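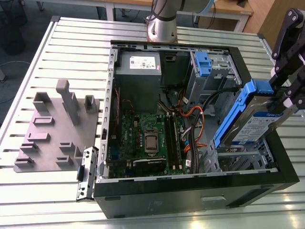

Desktop tower on its side, panel off

Filed under: Talks & Handouts / Small Cafés

The Short Winter Menu
Speaker notes – Hermenegildo Zamudio, Prondell Coffee & Lunch, Carnton
18 September 2019

Opening

Say hello, thank the folks at Parry for the room and the very good cinnamon cake. Ask who has run a café through a January (wait for hands, there are always more than I expect, and somebody usually groans). Then tell them about our first winter on Prerkine Street, when I had 94 items on the board and a walk-in full of things I was too proud to throw out. Take my time with this one. People like to hear about somebody else's spoiled spinach.

The year we cut it down, we served 1,446 bowls of soup between November and the end of winter, and we did it with 2 soups a day. One stays all week, the other changes every morning. My mother thought we'd lose everybody. She now comes in for the split pea and doesn't bring it up. 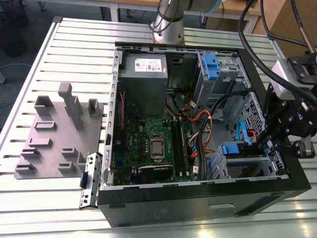
What stays and what goes

Go slowly here, they'll want to write. Start with whatever your regulars order without looking up. For us that was the egg sandwich, the tomato soup, the grilled cheese on rye and the oatmeal with stewed apples. Those stay, even if you're sick to death of making them.

Next, look for anything that needs an ingredient all to itself. I had a lovely roasted pepper panini, and the peppers went into that panini and nowhere else on the menu. Out it went. I do miss it, and I'll say so, and if there's a laugh I'll let it run.

Pastry is its own headache. We kept the scones and one muffin and let the croissants go until spring, and yes, a few people were cross with me – tell the story of the lady with the umbrella if we're on time, skip it if we're not.

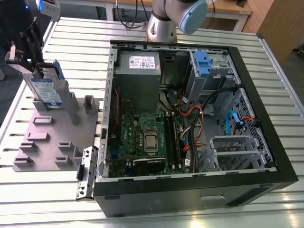 Telling your customers

Put up a card by the register a couple of weeks ahead, in your own handwriting if it's any good (mine isn't, my niece does ours). Say what's staying first. We asked people to drop a slip in a jar naming the one dish they couldn't do without, and we got 386 slips back, quite a few of them in crayon. Bring the jar along and pass it down the front row.

Please, please have your counter people taste everything before the first day. It's so much easier for them to talk somebody into the barley soup when they've had a bowl of it themselves,

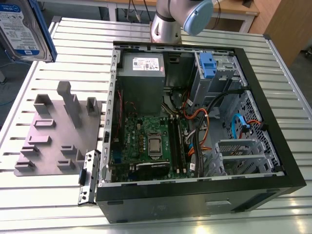

and they'll catch the salt before your customers do. Give them lunch and sit down with them if you can.

Questions

Somebody will ask about prices. Ours went up a little on soup and stayed put on coffee. Somebody else will want the rye recipe – it's on the back of the handout, and it needs an overnight rest.

© Prondell Coffee & Lunch | Contact | Back to top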